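Getting a frosted cake across town in August

I've been baking for friends and family for years, and the baking has never been what worries me. It's the drive! My car hits 80 degrees before I'm out of the driveway, and buttercream does not forgive that.

So, a few things I do now. Chill the cake overnight, uncovered for the first hour so the frosting sets up firm, then loosely wrapped. Run the car's AC for ten minutes before you load anything. And put the cake on the floor on the passenger side – never on the seat, which slopes more than you think (I lost a lemon layer cake that way and my sister Jummai still brings it up).

Grippy shelf liner is the other big one. Cut one piece for the car floor and a second, smaller piece to go between the box and the cake board. A dab of frosting under the board works too, if you don't mind scraping it off later.

Fruit toppings go on last, when you get there. Berries weep into the frosting and you end up with pink streaks down the sides. Pat them dry with a paper towel, and pack them in their own tub with a folded napkin in the bottom.
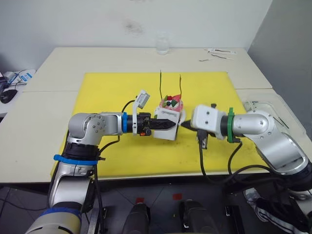

I also bring a little repair kit: a small offset spatula, a sandwich bag of leftover frosting with the corner ready to snip, and a damp cloth in a zip bag. Most dents can be smoothed over in 2 minutes with a spatula dipped in hot water and wiped dry. If the dent's a deep one, pipe a few stars over it and turn that side to the wall.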